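# ¿Por qué no se hunden las casas en el barro?

¡Hola, exploradores de ciudades! ¿Sabíais que hay barrios enteros construidos sobre suelo blandito, casi como un flan? En Wallden, un pueblo pegado al río, el terreno es tan esponjoso que si clavas un palo se mete solo. ¡Y aun así viven allí 1.495 personas, con su escuela y su panadería!

El truco se llama **pilote**. Es una columna larguísima que atraviesa el barro hasta llegar a una capa dura, y la casa se apoya encima, como tú cuando haces pie en la piscina.

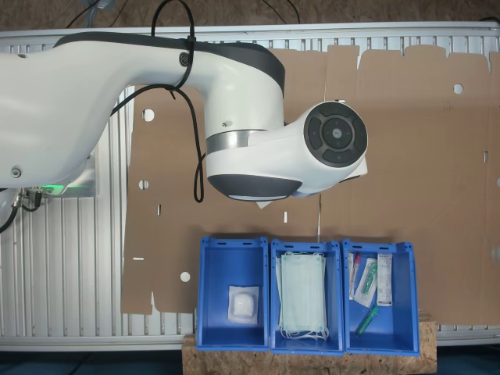 Un pilote tiene que aguantar firme, pero una casa también necesita partes que cedan un poquito. El suelo blando se mueve, y si las tuberías fueran rígidas del todo, ¡crac! Fijaos en el cable negro que cuelga del brazo robótico haciendo una vuelta: le sobra largo. Los tubos que entran en las casas de Wallden llevan una curva parecida.

## ¿Y si sube el agua?

Entonces conviene vivir más arriba. La arquitecta Hildegard Reuter dibujó para la calle Kramer unas casas con patas, ¡y debajo se guardan las bicis!
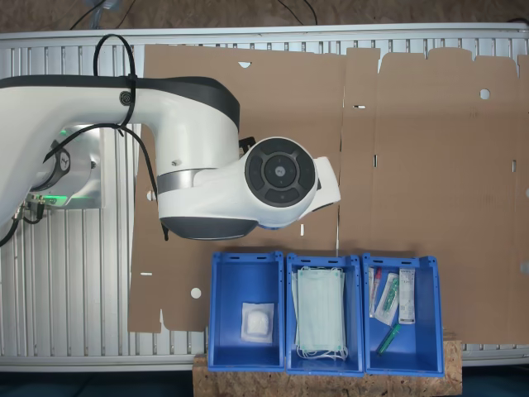 Las patas solas no bastan, porque el viento empuja de lado. Hay que unirlas con vigas y formar un esqueleto bien atado, y esqueletos hay en muchos sitios: el banco de trabajo que está bajo el brazo blanco está hecho con perfiles de aluminio plateado. En las casas de Kramer las barras son de madera y muchísimo más gordas.

**Prueba en casa:** llena una bandeja de arena mojada, pon una cajita encima y aprieta. Luego clava cuatro lápices hasta el fondo, apoya la cajita sobre ellos y vuelve a apretar. ¿Notas la diferencia?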